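Home | Ask | Browse topics | Log in

How to pack a mixed box of small household things?
Posted in October by Elias Smadi

I am moving to a smaller flat in Tesgate and I must pack the things that have no real place. I have cloths, a white plastic bottle with a cap, and small pieces. I have 2 boxes only. Can the bottle lie with the fabric, or is this a bad idea?
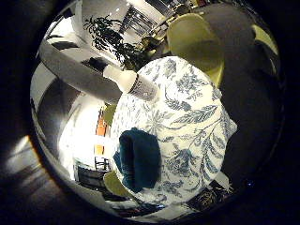
Category: Moving and Storage

The floral fabric, white with blue leaves, is from my aunt and I do not want a stain on it. The teal cloth is not important.

Answer 1
Put the bottle in a bag and close it well. I would keep it standing, in the other box.

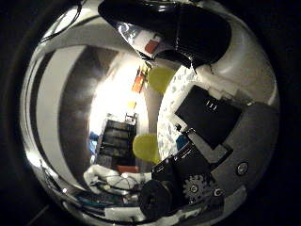 Answer 2
1. Tighten the cap and put tape over it.
2. Fold the good fabric flat and wrap it in clean paper.
3. Use the old cloths to fill the gaps.
4. Write on the lid which room it goes to. I forgot this once and opened 6 boxes to find a towel. 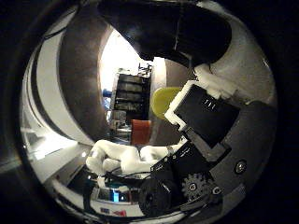 Wayne Lambert: I do not agree with tape on the cap, it leaves glue. A piece of plastic film under the cap is enough. For the paper, take the plain kind, because newspaper ink can go on white fabric.

Contact | Copyright | Back to top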